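Our gripper budget got approved, and now I have to spend it

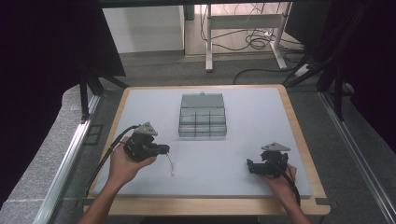 So the money came through! As of 16 March 2024 the shop at Cositz has a green light to buy a second set of hand-held grippers, and I've spent most of my week with a spreadsheet open and a cold coffee next to it. Jaruwan Siriwan asked me for one number to put in the plan and I gave her three, which she did not love. The grippers are the easy part. What keeps creeping up is everything else a station needs: the rails, the foam board, the cables coming off the back of each gripper, even the little clear organizer box with the compartments. None of that was in my first draft (oops), and Dexter Baluyot caught it before I hit send.

We're setting aside roughly $400 per station for those odds and ends, and I'd rather come in under than go back and ask again. We'll have seven stations if it all works out. Dong-hyun Shim wants to hold off on two of them until we see how the first few get used, and I'm starting to lean his way.

Then there's the string work. Sorting short bits of string and wire is on our task list for the spring, and thin stuff is hard to pinch, so I've asked both suppliers, Mostetti and Favar, to quote finer jaws as an add-on. Favar got back to me the same afternoon. Mostetti wants a phone call first, and Sakda Ongart has kindly agreed to take that one for me!

Quotes close in April. If you work at one of the stations and there's something you keep running out of, please tell me now, even if it's just tape. I've got 19 lines on the list already and one more won't hurt. Spare cables are on there twice, I know, I'm fixing it.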